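Caderno de oficina – bancada 2, agosto
Quarta-feira, depois do almoço. Arrumação e limpeza, segunda tentativa.

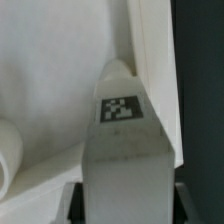

1. Estado das coisas

O plano da Loretta era simples no papel: esvaziar a bancada, limpar tudo, voltar a pôr só o que se usa. Já ouvi isto em março e durou duas semanas. Fica registado que não acredito muito, mas ajudei.

As peças de plástico branco continuam a ser as que mais me irritam. Aquele branco mate apanha tudo: manchas esbatidas, marcas de roçar, e na faixa da junta há uns pontinhos escuros. O Kenneth diz que é só pó. Talvez. Pó costuma sair com um pano. Também pode ser resíduo de lixa ou defeito da própria superfície, e pela cara não consigo distinguir.

2. Produto de limpeza

Experimentei o frasco da Pichler numa peça da sucata. Ficou mais clara, mas também ficou molhada, e plástico molhado parece sempre limpo. Voltar a ver amanhã com luz da janela. Não usar nas peças com marcador colado até sabermos o que faz à etiqueta – o preto e branco tem de continuar preto e branco, e não me apetece imprimir e alinhar aquilo outra vez.

O produto da Sinow nem abri. O rótulo promete demais.

3. Gavetas

A gaveta 24 tinha parafusos misturados com anilhas e um rolo de fita da Pitard já sem cola nenhuma. Fita para o lixo. Parafusos para a caixa 81, que era para ser provisória e já tem etiqueta escrita a caneta, portanto vai ficar para sempre.

O Kenneth quer reorganizar por tamanho, a Loretta por projeto. Qualquer das duas serve se alguém cumprir. Por agora ficou por tamanho, só as duas gavetas de cima.

4. Encomenda Nevport

Guia 587 continua sem resposta. Mandaram confirmação da 211, que nem é nossa. Escrevi outra vez às 16h10. Se não disserem nada até ao fim da semana, compro os panos na drogaria e pronto.

5. Pendentes

– ver a peça de teste a seco
– passar um pano seco, e só seco, nas faces brancas
– perguntar à Loretta onde pôs a escova macia
– etiquetas novas para as gavetas (a lápis primeiro!)
– devolver o paquímetro à bancada 1

Nota à margem, do Kenneth: «os pontinhos são pó». Pois então que os limpe ele e assine aqui por baixo.

3 comentários · 2 partilhas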